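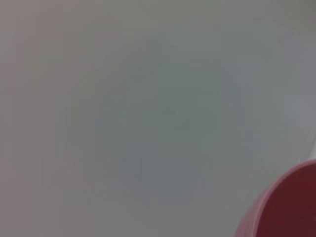 5.3 What the wrist view contributes

Claims that a wrist camera improves grasping are common, and earlier versions of our own system description made one. We now think the claim was stated too strongly. The policy trained in Cavus takes three inputs: an overhead view, the wrist view, and the joint state. When the wrist view is removed at training time, results get worse. It is tempting to conclude that the policy reads object position from the wrist. That conclusion does not follow, and the wrist frames themselves are a good reason to doubt it.

Figure 4 (top) has very little in it. Most of the frame is an out-of-focus pale gray surface, darker and greener toward the middle. The one thing with a clear color is a rounded red object in the lower right corner, probably the rim and opening of a cup. Even there the boundary is soft. A person who had seen the overhead view could guess where the gripper was. A person with only this frame would know that something red was down and to the right, and not much else. We see no way to recover a usable distance from it by eye, and we are doubtful of any network that reports one with high confidence.

Confidence is where the trouble starts. The Dunne estimator, which we use for relative pose, outputs a position and a score between 0 and 1. The score was calibrated on frames from the Plemham set, where the camera stands well clear of the work surface and objects have edges. We applied it to close-range frames without recalibrating, as we believe many groups do. The scores stayed high, but high scores on blurred input mean only that the estimator has not been shown enough blurred input to learn to doubt itself.

5.4 A test for empty views

We wanted a cheap check that could run before the estimator and tell the planner to ignore the wrist view when it carries no usable structure. Three candidates were tried. The first was the variance of the Laplacian, a standard sharpness measure. The second was the number of corners found by an ordinary detector. The third was a small classifier trained on 2000 hand-labeled frames, marked either "usable" or "not usable" by a single annotator who did not see the estimator output.

The first two did badly for the same reason. Compression leaves square-edged steps in areas that should be smooth, and both measures count those steps as detail. A frame with nothing in it can score above a frame that contains a real but blurred object. Raising the threshold rejects the empty frames and the blurred objects together. Smoothing before the test helps a little, but it removes the faint edges that we most wanted to keep. We spent more time tuning these two measures than they deserved.

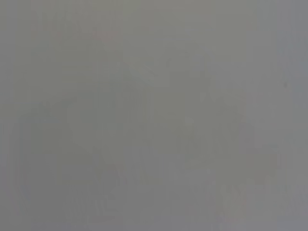

Figure 4. Two wrist-camera frames from the same session. Top: a red object is visible in the lower right corner. Bottom: gray surface with compression blocks and one small dark speck near the right edge.

The classifier did better on held-out frames, but we would caution against reading much into this. The labels record one person's opinion of what is usable, and the planner may not share that opinion. A frame with a strip of color in one corner was normally marked "usable." Whether that strip changes the next action is a separate question, and the labels cannot answer it. We also found that the classifier leaned heavily on color. When we converted the held-out frames to grayscale, it rejected many that it had accepted before. For a bench with bright objects this is harmless. For a bench with gray objects it would be a serious fault, and our data contain too few such objects to measure how serious.

Small marks caused a further problem. A speck on a plain surface gives a tracker something to hold on to, and the tracker in Vastunora will hold on to it without complaint. A single frame does not tell us whether a speck lies on the surface, on the lens, or somewhere between. If it is on the lens, it stays fixed in the image while the arm moves, and the tracker reports that the arm has stopped. We added a rule that compares tracked motion with joint motion over 5 consecutive frames and drops the track when they disagree. The rule is crude. It assumes that the joint readings are right, which is the sort of assumption we criticize elsewhere in this paper.

5.5 Does gating help?

We ran 220 trials with the gate switched on and the same number with it off, using the same start positions in both sets. With the gate on, the planner spent longer waiting for a frame it could accept and made fewer sudden corrections near the surface. We do not claim that this is an improvement in grasping. A planner that waits will look calmer whether or not the information it waits for is any good.

To separate the two effects, we also ran a control in which the gate rejected frames at random, at the same overall rate as the classifier. Most of the drop in sudden corrections remained. This is an awkward result for our method, and we report it because comparisons of this kind are often left out. It suggests that slowing the planner down does much of the work for which the gate would otherwise get the credit.

The calibration result is firmer. On frames the annotator marked "not usable," the uncorrected Dunne score was often as high as 99 on the percentage scale shown in the operator display. No setting of the gate repairs that number; it only hides it from the planner. We therefore recommend retraining the score on close-range frames before any gating is attempted, and reporting performance with the wrist input replaced by a constant gray image. A policy that does equally well with the constant image is not using its wrist camera at that stage of the motion, whatever its attention maps appear to show.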